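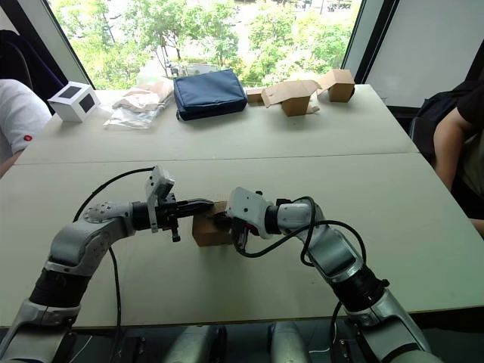 Part 2: Sorting and closing up your small cartons

Okay, so you've got the Zivaddale packing kit out and the table set up. I do this part on two tabletops pushed together, and I use the seam as my dividing line. Things that are waiting go on the far side, and the carton I'm working on stays on the near side.

1. Push the two table sections together until the seam feels even under your hand. Mine had a little lip at first and small cartons kept catching on it!

2. Line up everything that's waiting along the back edge. Boxes, pouches, bagged paper — it can all go back there in one row, in whatever order you like.

3. Bring one small brown carton over to the near side and stand it upright.

4. Hold it from both sides, squeeze lightly, and check that the corners are square. If it leans, open it up and refold the bottom flaps.

Caution: Go easy on the squeezing. These little cartons are thin, and a dented side won't pop back out all the way.

5. Fill it, fold the short flaps in first, then the long ones, and tape down the middle. I leave 2 inches of tape hanging over each end (Inese Stankevičius taught me one inch, but mine kept peeling).

6. Put it back in the row and grab the next one.

Note: The kit comes with 36 flat cartons. Keep the crumpled brown paper from your deliveries in a clear bag — it makes great filler, and you'll go through more of it than you think.

If a carton arrives torn, write to Ileana Căpraru at Zivaddale and tell her which size you need. Labels are in Part 3.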